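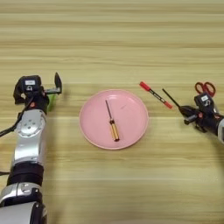 How to plan a two-day walk with a night in a hut

A first overnight walk is mostly a matter of working out distances, booking a bed and not carrying too much. The steps below use the route from Kitley to Hamel as the worked case, as it has a train station at one end, a bus at the other and a hut in the middle. The same order of work will do for most two-day routes.

Step 1. Choose the route and measure it

Get the paper map before you look at any website. Mark the start, the finish and the place you will sleep, then measure each day along the path itself. A straight line will always come out too short, especially in the woods above Kitley, where the track zigzags.

Write down the climb for each day next to the distance. For a first trip, put the bigger climb on day one. You will have the most food in your pack that morning, but you will also have the freshest legs, and the second day is usually when knees begin to complain.

From Kitley the path follows the river for 4 km, crosses at the footbridge and goes up through the trees to the Lorus saddle. The hut is a short way down the far side. Day two is longer but gentler, along the Stultimier ridge and then down to the road at Hamel.

Step 2. Book the bed first

Book the hut before you buy train tickets. The Lorus hut has 40 places and in September they go quickly, mainly to walking clubs. When you write, give the number of people, whether you want supper and any food you can't eat. Ask what time supper is served. At Lorus it is 6.30 pm, and if you come in at eight you will be eating your own biscuits.

Take cash for the balance. The card machine depends on a signal that comes and goes.

Step 3. Check the way home

Look up the last bus from the finish, then the one before it, and plan for the one before it. From Hamel the number 53 leaves from the stop opposite the chapel. The afternoon service is thinner once the school holidays are over, so use the current timetable and not a photo of last year's.

If you are leaving a car at Kitley, use the lower car park. The upper one is locked overnight. 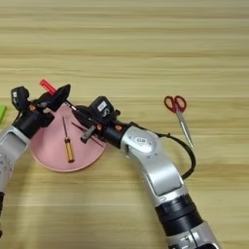
Step 4. Work out your times

Allow one hour for every four kilometres, and add an hour for every 600 metres of climb. Then add your stops. Most people stop for longer than they think, so put in half an hour for lunch and ten minutes every couple of hours.

Work backwards from supper to get your starting time. If the answer is earlier than the first train arrives, you need a shorter first day or a night near the start.

Note one place on each day where you could turn off. On day one that is the footbridge, where a forest road leads back to Kitley. On day two it is the signpost numbered 121, where a path drops south off the ridge to a farm lane. It adds distance but gets you out of the wind.

Step 5. Pack

For a hut night you need less than for camping. Lay everything out on the floor, put back what you can't find a use for and pack the rest in this order:

Sleeping bag liner and dry clothes for the evening, in a waterproof bag at the bottom.
Spare food and a wash kit in the middle.
Warm layer, gloves and hat above that.
Waterproofs at the very top.
Map, compass, head torch and snacks in the lid or side pockets.

Blankets are provided at Lorus, so leave the sleeping bag at home. Carry a litre and a half of water from Kitley – the stream by the footbridge runs below grazing land and should be treated before drinking.

Boots come off in the hut porch. Light slippers are worth their weight.

Step 6. Leave your plan with someone

Write down the route, the hut, the bus you mean to catch and the time by which you will have phoned. Give it to a person who will notice if you don't ring. Phone reception is poor between the saddle and the end of the ridge, so set the time late enough to allow for that.

Step 7. Look at the forecast again

Check it the evening before and once more at breakfast in the hut, where the warden pins it by the door. Strong wind matters more than rain on the Stultimier ridge. If gusts are forecast, take the lower path from the hut, which meets the main route again above Hamel.
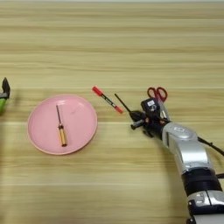 Screwdriver on the pink plate, with marker and scissors on the table.

After the walk

Dry your boots away from direct heat, with newspaper inside. Hang the waterproofs up and empty the lid pocket, including the fruit. Write your real times on the edge of the map beside the ones you planned, and use those for the next route.

Text by Demetrius Yazzie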